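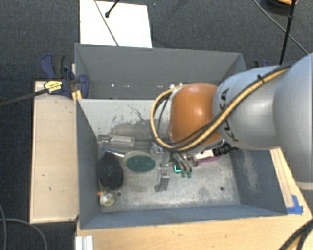 Do divided bins really keep a workshop tidy?

Every storage article says the same thing: buy a bin with compartments and the mess will sort itself out. I've owned enough of them to have doubts. A divider gives you two places to lose a screwdriver.

Deep bins are the worst offenders. Whatever goes in slides to a side or a back corner and stays there, and the small stuff ends up underneath. The sellers call this "generous capacity." I'd call it digging. If you can't see the floor of a bin when it's in normal use, it's too deep for small things. Keep it for balls, rags, gloves and other stuff you can grab without looking.

What about liners? Grevik sells a felt one that is supposed to stop scratches. I tried it in February and it caught sawdust so well that I pulled it out after 8 days. Scuffs on a bin wall are harmless. If flaking bothers you, rub the loose bits off with a damp rag, let it dry and leave it alone. Paint made for touch-ups tends to come away at the first knock with a wrench.

Holes in the floor of a bin are fine for big items and a nuisance for screws. Tape over them from underneath, where the tape won't get scraped. I wouldn't bother with the plastic plugs in the Trullau kit. Two of my three fell out.

Carpet under a work area gets a lot of scolding, and I partly agree. It's quiet and easy on the knees, and a dropped washer doesn't roll far. It also swallows that washer, especially if the pile is dark. Run a magnet over it before you vacuum.

Labels? Skip them for a month. Most of mine were wrong by then, and peeling them off took longer than printing them.

The one habit I'll vouch for is dull. Tip the whole bin out onto an old sheet every so often and put back only what you've used. The Trultside catalog has 2000 storage products in it and I haven't found one that does this for you.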